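Notebook, October, Sunday, started 9:40

Wilutis build, second pass. Same PC as Friday's session, same pad, fresh save. Goal for today was to find out if the stamina fix Steinar says went in did go in. I have my doubts, and I want them written down before I look at his change list.

Background for anyone reading this cold: Wilutis is the side-view climbing game from Medeck, the one with the salt mine and the bell ringer. We have it for port testing. The complaint from the last round was that stamina drained faster when the frame rate dropped, so the Kolář shaft (chapter 4, named after the foreman) was close to impossible on a slow machine and a stroll on a fast one. Steinar Kjærgaard marked that as fixed. Libor Matoušek replayed it and said it "felt better." Felt better is not a result. I said so in the channel and got a thumbs up, so we are all very happy.

9:55. Capped at 60, hung from the first ledge in the Kolář shaft with no input until the fall. Repeated 10 times. Drop times all within a hair of each other. Fine.

10:20. Capped at 30, same ledge, same thing. Falls sooner. Less of a gap than before the patch, but there is a gap, and I can feel it without a timer. So either the fix covers climbing and misses hanging, or it was never the frame rate and we've been chasing the wrong thing. Leaning toward the first. Want to see the code before I say it out loud.

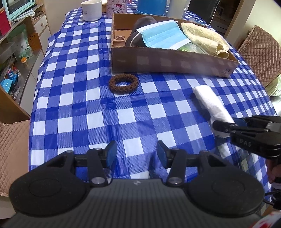 10:50. Tried the same at 30 with the rope instead of the ledge. No gap. That supports the hanging theory, since rope and ledge are separate states. Wrote it up with the save attached. Did not call it a regression. Called it "incomplete," which Steinar will like even less.

11:15. Difficulty menu. The new "Adaptive" setting is supposed to watch how often you die and loosen the timing. Died on purpose at the bell gate 7 times in a row, then tried it properly. Timing window looked identical to Normal. Died some more. Still identical. The store text makes a lot of this feature and I can't find any sign that it does anything in chapter 4. Possible that it only kicks in between chapters. Possible that it's a label on a menu. Asked Libor, who thinks it changes enemy health. There are no enemies in chapter 4. Moving on.

11:40. Loading. Medeck's notes claim the shaft now loads in half the time. Didn't measure it before, so I can't say. Would like to know who did and on what drive. Their number has no method next to it and I'm not copying it into our report.

Lunch.

1:10. Pad dead zones. The Huteck pad drifts left at rest, just enough to make the ringer shuffle off the narrow beam if you leave him alone. Swapped to the other pad, no drift. So that's the hardware and not the game, except that the in-game dead zone slider should cover it and doesn't until you push it nearly all the way up. At that point aiming the grapple is miserable. Filed as low. I'd argue for medium, but I'd lose.

1:45. Save file poking. Score counter on my file says 1040. The end-of-chapter screen says the same, the pause menu says 0. Quit and reloaded, pause menu now correct. Quit and reloaded again, back to 0. Can't make it happen on command. Leaving it here so that it's somewhere.
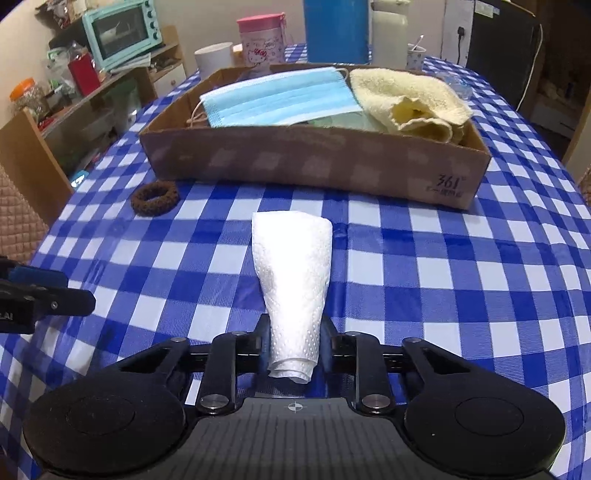

2:30. Back to the ledge, because it was bugging me. Tried 45. Fall time lands between the other two. That's about as clear as this sort of thing gets. Added it to the ticket.

2:50. Steinar replied. Says the hanging drain "is tuned separately by design." Asked him where the design says it should depend on the frame cap. No answer yet.

3:15. Two things I'd want before anyone signs off on this build:
A run of the ledge test on the slow laptop, uncapped, by someone other than me.
One sentence from Medeck on what Adaptive changes. A real one with a variable in it.

Libor wants to pass the build on the grounds that most players won't hang from a ledge doing nothing. Maybe so. But the whole second half of the shaft makes you wait on ledges for the lift, and I fell twice there at 30 on what I'd call clean play. I'd hold it.

3:30. Copied saves to the shared folder under chapter4_ledge. Don't overwrite them, Libor.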